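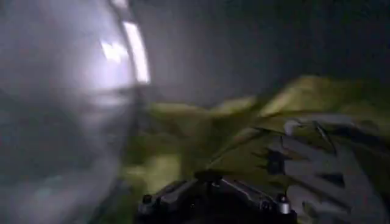 Open evening at the Kudthorpe police station

Typing this up fast before I forget half of it. Went to the open evening at the new Kudthorpe station, 21 Oct 2024, doors at six, and I was late because the lot on Ferkeck Road was full and the overflow lot had no sign. Parked by the feed store. Walked.

Sign-in at the front desk, visitor sticker, no bags past the second door. They split us into groups and mine got Sergeant Ruben Boersma, who talks as fast as I type. Good guide though. Didn't dodge much.

First stop, dispatch. Smaller than I expected. Two dispatchers on shift, headsets on, so we stood behind the glass and whispered. A map of the county on the wall screen with the patrol zones outlined. Boersma said the room took 3379 calls last year for Kudthorpe alone, and 3210 the year before. Most of them are not what you'd think – alarms, fender benders, barking, somebody's uncle not answering the phone. Shootings are rare here. The one everybody asked about was the February one outside the Misell tire shop, one man hurt in the leg, still no arrest. He would only say the case is open and they would still like to hear from anyone who was driving on Ferkeck Road that night and has a dash camera.

Woman next to me asked why it took so long for the street to reopen. Answer: they were looking for shell casings in the snow. On hands and knees, with a metal detector borrowed from the next county. They found the last one the next morning, in a storm drain grate. I live two blocks from there and had no idea.

Then evidence intake. This was the part I came for. A counter, a row of pass-through lockers, a printer for the labels. An officer puts the item in a locker from the hallway side, shuts it, and can't open it again. Only the evidence clerk can, from the back. The clerk is Yaowalak Thammasiri and she was easily the best speaker of the night. Showed us a sample bag, sealed with red tape, her initials half on the tape and half on the bag so you can tell if somebody peels it. Everything that moves gets written down. Who took it, when, why, when it came back. She said a defense lawyer once kept her on the stand for most of a day over one missing time on a form. She did not enjoy that.

We did not get into the storage room itself. Fair enough. Looked through the window in the door. Shelves, boxes, bikes. So many bikes. Unclaimed ones get auctioned, she said, list goes up at the front desk, and 137 items went in the last sale.
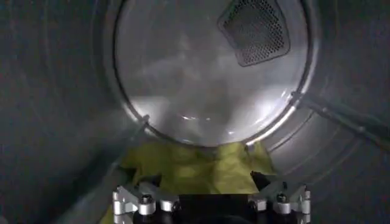
Can you get your stuff back if the police are holding it as evidence?

Usually once the case is closed or the prosecutor signs off, and you need photo ID and the case number. If you lost the number the front desk can look it up by name, but it takes longer. Thammasiri said call first, she is not there evenings.

Holding cells next. Empty when we came thru. Painted a kind of tan. One kid wanted to be locked in and his dad said sure, and Boersma said no. Camera in every corner and somebody checks in person too, on a schedule, more often if a person has been drinking or is hurt.

Ended up in the community room for coffee and questions. Rojanasak bakery sent trays of the coconut ones, gone in minutes. Questions were mostly about speeding by the school and the February thing again. One man was pretty heated about response times on the north side. Boersma wrote it down, said the north side has one car overnight and he'd like it to be 2. Budget vote is later. He didn't promise anything.

Somebody asked about body cameras. Every patrol officer wears one, he said, but requests for video go through the city clerk and not the station. Forms are on the city site, I haven't checked wich page.

Left a bit before nine. They are doing another one in the spring, sign up at the desk or by phone. Groups fill up so don't wait. And park by the feed store.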